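Gripper budget meeting, 29th May

Present: Lakmal Pathirana, the Ganora folks, me (taking notes again!)

I opened with where we are on the fruit handling work.
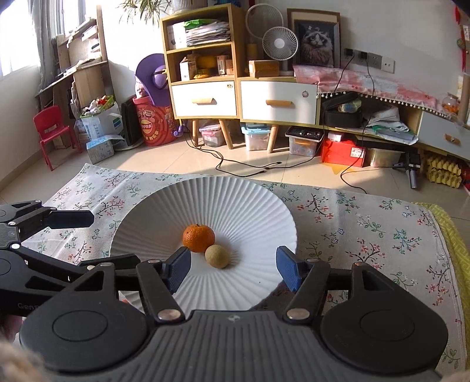
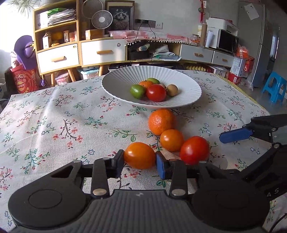 Quotes next. Trastotik wants 3,687 for a pair of grippers, Moncrieff wants 2,489, and our cap is 3,000. Lakmal likes Trastotik (he always does) but we went with Moncrieff, plus spare finger pads out of what's left.

Unon still hasn't sent a price for the service plan. I'll chase them before the June order goes in.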